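Week 3: Cooking dried beans

Dried beans roughly double in weight once soaked and cooked, so 600 g is plenty for the group pot. Pick them over for stones, rinse, and cover with cold water by at least 7 cm. Leave overnight.

Drain off the soaking water and start again with fresh. Kidney beans must be boiled hard for ten minutes before you turn them down – a slow cooker alone does not get hot enough to make them safe.
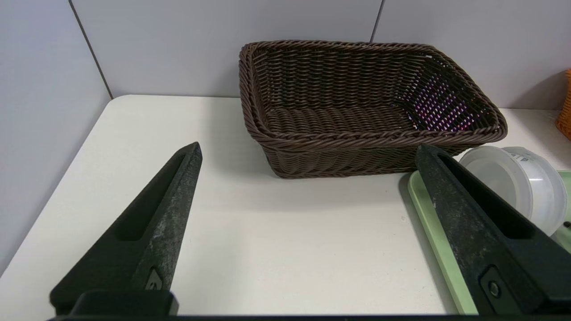
After the hard boil, lower the heat and simmer for around 50 minutes, then test a few from different parts of the pot. Old beans take longer. Add tomatoes or vinegar only when the beans are soft, as acid keeps the skins tough.

Cool leftovers quickly and refrigerate. Use within 3 days, or freeze flat in bags with a little of the liquid.

For next week: read the Ní Bhriain handout on lentils and bring a lidded tub.

Clandent Evening Kitchen | Course notes, 28 May 2025 | Contact the office | Back to top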